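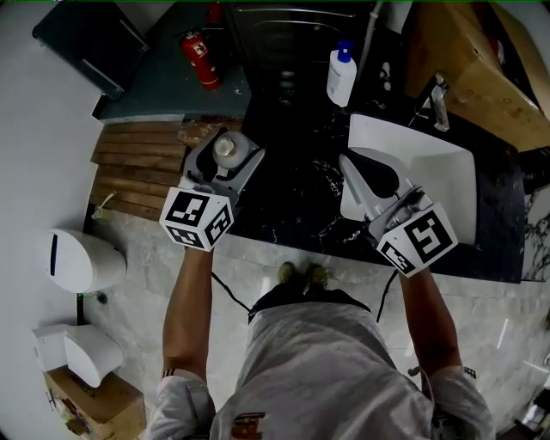 Trying the pair at the sink counter, one gripper per hand.

Lirnik: Planning and Buying for a Two-Handed Gripper Kit
Final project report, 5/3/20
Project partner: Matúš Koubek
Advisor: Vlasta Tóth

What I was supposed to do

Lirnik is our department's project on teaching robots household chores by recording people doing them first. You hold a gripper in each hand, you do the chore, and the recording goes to the group that trains the robot side. Matúš got the recording software. I got the shopping. I'll admit I was a little jealous at the start (he gets to write code, I get to compare shipping rates!) but by the middle of the semester I was pretty attached to my spreadsheet.

My job had two halves. The first was keeping the one pair of grippers we already had in working order on $441, which was everything the project had left for parts. The second was writing the plan for next year, when the department wants a second full pair so two people can record at the same time. I'll go through the money first, then the plan, then the stuff I messed up.

Where the $441 went

I started by making a list of everything that could break, wear out or go missing, and that list was a lot longer than I expected. The expensive items weren't the scary ones. What stops a recording day is a cable or a pad or a screw that only one shop carries.

Grip pads. These took the biggest share. The black textured kind with the little bumps is what we settled on, and I bought nine of them, which covers both grippers twice over and leaves one to cut up for tests. The smooth rubber sheet I tried first was a lot cheaper and I really wanted it to work. It was fine on cardboard and hopeless on a soap bottle, so back in the drawer it went. If I were doing this again I'd buy one of each kind, spend an afternoon with them, and only then place the big order.

Cables. Second biggest share, and the one I argued about the most with Matúš. Each gripper has its own cable running back toward the person wearing the gear, and my first idea was to get the longest ones in the catalog so nobody would feel tugged. Matúš pointed out that a long cable is one more thing to step on or drag through a sink. We borrowed a few different lengths from the lab downstairs and he was right, the medium ones were nicer to work with. We ordered those, plus a spare pair. I wrote the length on tape and stuck the tape inside the lid of the parts box, so the next person doesn't have to have the same argument.

Marker cubes. The white cubes with the black square patterns cost almost nothing in materials. The real cost is in reprinting. A scratched or smudged face has to be replaced, and the patterns need to be flat and sharp and exactly the right size. I budgeted for matte label stock and a set of blank cubes, and then I spent a whole evening finding out that our printer scales pages down a tiny bit unless you tell it not to. That was free except for the label stock I wasted. It's in the spreadsheet under "learning."

Small hardware. Screws, heat-set inserts, zip ties, hook-and-loop strap, electrical tape. I lumped these together and gave them one line. Vlasta told me early on that a parts budget with no "small stuff" line is a budget somebody made at a desk, and I've repeated that to everyone since.

After all of that I had a bit left over, and I kept it for shipping on an emergency order. We did need it once, for inserts. I'd bought the wrong size. More on that in a minute.

Getting quotes

For the second pair I asked for three quotes. One came from Slanina, one from Trudico, and one from the machine shop in Nirnitz that does work for the university now and then.

Slanina sells a finished unit. You open the box, you plug it in, it works. Their quote was the highest by a good margin and the lead time was 60 days, which would be no problem if we ordered before summer and a big problem if we waited for the fall money. I liked the person I emailed with, who answered every question on the same day and sent drawings without my having to beg.

Trudico sells a kit. You get the printed bodies, the fingers and the linkage, and you supply your own pads, cables and electronics. It was the cheapest on paper. Once I added in all the parts it doesn't come with, it crept up to a lot closer to Slanina than I'd thought, and that was before counting our own hours. I had a hard time deciding how to count our hours! Students don't get paid for this, so in one sense they're free. But an afternoon I spend pressing inserts into plastic is an afternoon the kit isn't being used, and the recording schedule is the thing everyone upstairs cares about. I ended up listing assembly time in its own column next to the price and letting the reader weigh it.

The Nirnitz shop would machine the bodies in metal. They'd be tough, for sure. They'd also be heavy, and weight matters a lot when you hold these things out over a counter for an hour. My forearms had opinions about this after the very first session. I kept the quote in the appendix but took the shop out of the running for the bodies. I would still go to them for replacement finger brackets.

What to look at before you buy

A parts list only tells you so much. The best thing I did all semester was tag along on sessions with a notebook and write down what got in the way. You see the gear differently when somebody's leaning over a counter with both hands full and a cable going where it shouldn't.

The finger area is where I spent most of my looking. The edges of the fingers get scuffed, and the pads have to meet cleanly or small things slip out of the grip.

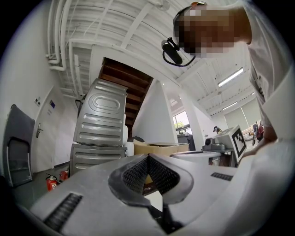 The body should be smooth enough to wipe down and it needs some kind of ribbed spot to hold on to – I'd put that on the must-have list for any quote. Matúš would add that the head gear has to be adjustable by the person wearing it, without a helper and without tools. We lost more time to strap fiddling than to any broken part. A strap costs next to nothing, so I put two spares in next year's plan and moved on.

Storage was another thing I hadn't budgeted for at all. Right now the gear travels in whatever cardboard box is closest. Cardboard is fine until you set something on top of it. A hard case with cut foam for each gripper is in the plan as a one-time cost, and I'd fight for it if somebody tried to cut it. The cubes stick out, and anything that sticks out gets bumped.

The plan for next year

My recommendation is the Trudico kit for the bodies, with pads and cables from the same places we used this year, and one finished Slanina gripper as a reference. I know that sounds like I couldn't make up my mind. The reasoning goes like this: the kit teaches the next group how the thing goes together, so they can fix it, and the finished unit gives them something to compare against when a recording looks funny and you can't tell whether it's the gear or the software. Vlasta wasn't totally sold on mixing the two. She'd like everything identical so the recordings match. We agreed that I'd write up both versions and the department would pick.

For order timing, the Slanina unit goes first and everything else can wait until the money is officially there. Pads should be ordered with the kit, in the same week, from one batch. Ours came in two batches and they aren't quite the same thickness, and Matúš had to redo the closed position for one side.

I also asked for a running parts line for the whole year instead of one lump in the spring. Roughly a third of what I bought was stuff I didn't know we needed until we were already using the kit, and there was no tidy way to guess it in advance.

Stuff I messed up

The inserts. I read the outer size as the hole size and ordered a full bag of the wrong ones. They're still in the drawer if anybody wants them.

I also forgot sales tax in the first version of the budget. Vlasta circled it in red and didn't write anything next to it, which was worse than a comment.

And I waited too long to write to the suppliers. I figured they'd ignore a student, so I put it off for weeks, and then they all answered quickly and were perfectly nice about it. If you're taking over this project, write to them in your first week. The email drafts are in the shared folder along with the spreadsheet, the quotes and the print settings for the cubes. Please leave the scaling setting alone.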